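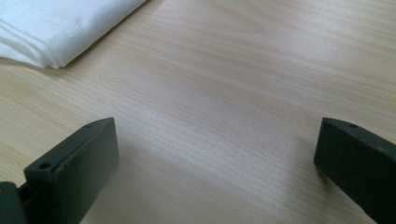 Folded white cloth on a wooden table.

Materials > Metals > Copper alloys > Brass

Search this wiki Go Advanced

Brass

Brass is copper with zinc mixed into it, and I'd call it the friendliest metal going (I've been cutting and bending it since 1987, so I'm biased!). The zinc can be anything from a few percent up to a bit over forty, and nearly everything about a given piece of brass, its color, how it bends, how it machines, comes down to how much of it there is. People mix brass up with bronze constantly. Bronze is traditionally copper and tin, but the trade names are a mess, and plenty of stuff sold as "bronze" is really a brass with a fancier label.

Color and zinc content

Low-zinc brasses are reddish and get sold as gilding metal or red brass. Add more zinc and you move through gold to that bright yellow everybody pictures on a door knob. Copper on its own is pink-orange, zinc is bluish gray, and I still find it a little magical that the two of them make yellow.

Up to roughly a third zinc, the alloy has one kind of crystal structure, called alpha, and it's lovely to work cold. You can roll it, draw it, spin it, hammer it into a bowl. Past that a second structure called beta shows up, harder and stronger, and the mix is much happier being worked hot. Go well past the forties and it gets so brittle that hardly anyone bothers making it.

Common types

Cartridge brass is seventy parts copper to thirty parts zinc. It stretches beautifully, so it goes into deep-drawn parts, lamp bases and, yes, cartridge cases. Muntz metal is sixty/forty and used to be nailed to the bottoms of ships. Naval brass is close to that, with a dash of tin to help it put up with seawater. Free-cutting brass has a little lead in it, which sits in tiny specks through the metal and makes the chips break up short. If you've ever run a lathe you'll know what a treat that is, no long curly ribbons wrapping around the chuck. Lead is restricted in drinking water fittings in many countries, so bismuth or silicon often stands in for it there.

Work hardening and annealing

Bend a strip of brass back and forth and you'll feel it getting stiffer in your fingers. Keep going and it cracks. To get the softness back you anneal it, meaning you heat it until it barely glows in a dim room and let it cool. Unlike steel it doesn't need to cool slowly, and you can drop alpha brass straight into water if you're impatient (I usually am). Thick or complicated pieces I leave on the brick.

My first batch of sheet came from a supplier called Larov and it arrived full hard, which I didn't know was a thing you had to ask about. I split three pieces before Akua Gbeho told me to read the temper on the invoice.

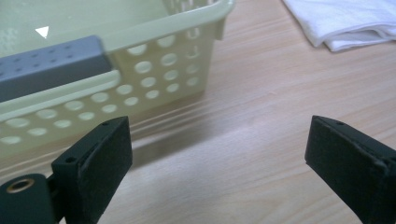
Yaa Dankwa wrote in to say that the dim glow is a poor guide for thin sheet, as it's too easy to sail past it and end up with coarse grain. She draws a line on the metal with a permanent marker, heats the other side, and stops soon after the line fades. Try it on scrap first, she adds, as pens vary.

I've been using her trick on the thin stuff ever since. Coarse grain, by the way, is what gives you that bumpy "orange peel" surface when you bend the piece afterward, and there's no polishing your way around it without losing a lot of metal.

Corrosion and cracking

Brass tarnishes but doesn't rust, there being no iron to speak of in it. Two problems are worth knowing. Dezincification is when water leaches the zinc out and leaves weak, spongy, pinkish copper behind; you see it on old valves. Season cracking happens when brass with stress locked into it meets ammonia, and it can split with no load on it at all. Bram Verstraete lost a whole tray of drawn cups that way, stored next to the floor cleaner. A low-temperature stress relief would have saved them.

Cleaning

Lemon juice and salt will shift light tarnish. Rinse well and dry right away. Check with a magnet before you scrub too hard, because plated steel will grab it and solid brass won't, and plating wears through fast.

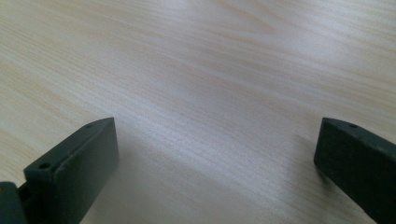 Light-colored wooden tabletop with fine grain.

See also: Bronze, Nickel silver, Gilding metal, Muntz metal

173 shares 101 comments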